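Himetville Leisure Centre bookings
Support log, ticket 985
Subject: Lane booking page still says the 25 m pool is closed
Status: Open, waiting on Limodel

Opened Jul 14, 2023

Hi all, me again from the front desk. The 25 m pool reopened this morning after the filter changeover, and the water's lovely by all accounts, but the website hasn't got the memo. Anyone trying to book a lane gets "Facility unavailable, please check back" on a grey banner, and the learn-to-swim parents are getting it as well. I've had the phone going since we unlocked and I'm writing bookings on the back of a roster.

What I've tried so far, in no particular order:

Flipped the closure switch in the Limodel admin page from Closed to Open. It saves, gives me the green tick, then goes back to Closed when I refresh. Did that a few times because I'm stubborn.

Cleared the cache on the desk computer and had a go on my own phone with the wifi off. Same banner.

Checked the end date on the closure notice. It's set to November! Pretty sure that's the placeholder we put in when we didn't know how long the filter parts would take to get here from Prurnemari. I changed it to yesterday and got "Error 176: end date precedes linked event". No idea what the linked event is.
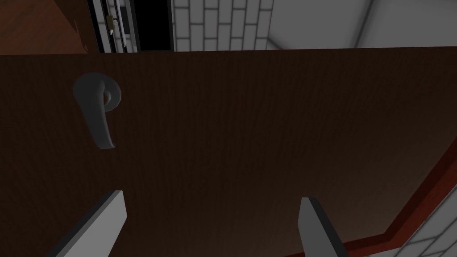 Update, mid-morning. Found the linked event, or I reckon I have. The Manríquez Cup carnival is sitting in the calendar as a full-pool hire, and whoever cloned it from last year's also cloned the closure that went with it. So there are two closures stacked on top of each other and I've only been switching off the top one. The bottom one doesn't show up unless you go into the calendar view and tick "show inherited".

I haven't deleted it. Last time I deleted something inherited it took the whole aqua aerobics term with it, and I'm still hearing about that in the change rooms.

Update, after lunch. Limodel support rang back (good on them, I was expecting an email next week). They can see both closures at their end. They've asked for the browser version, which I've sent, and a list of any bookings that went through while the pool was marked closed. There are 11, all casual lanes, all paid. Please don't refund these, the people are coming and the lanes are theirs.

They also spotted 67 confirmation emails stuck in the outbox. I've asked them to hold those until the closure is sorted, otherwise everybody gets a cheery note saying their session's been cancelled.

For the arvo shift: take lane bookings by phone and put them on the paper sheet in the blue folder. Concession cards scan fine, so swipe as normal. The outdoor pool and the gym aren't affected, you can book those online as usual.

Next step is with Limodel, who'll remove the inherited closure from their side and leave the carnival where it is. I'll test a lane booking once they've done it and update the ticket then.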